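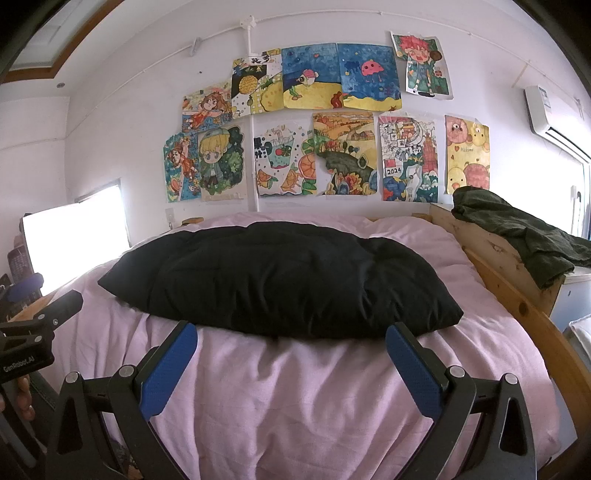
Is there an agreed rule for when a pillow task counts as done?

Posted by tullex_33

We record two-handed bed tidying with hand-held grippers, in ordinary bedrooms. Our guide from Pendex says each take must "begin and end in a neutral state". What is neutral on a wrinkled quilt? Two of us marked the same 16 takes and disagreed on most of them. I suspect whoever wrote it has never made a bed. Is there a real standard?

Ruotsalainen

Not one I'd trust. People will quote robot safety standards at you, but those deal with injuries and have nothing to say about bedding. Write your own end rule: pillow flat on the quilt, both grippers open and clear of it, held still for 3 seconds. Leave the creases out of it. Then get two people to mark 300 takes without talking to each other. If they still disagree, change the wording before you record any more.

Also check what is on the walls. Drawings can carry names or a year, and "ordinary bedrooms" usually means somebody lives there. Get consent in writing.

brasex

we just stop when it looks tidy. never had a complaint

Ruotsalainen

Has anyone checked your takes, though?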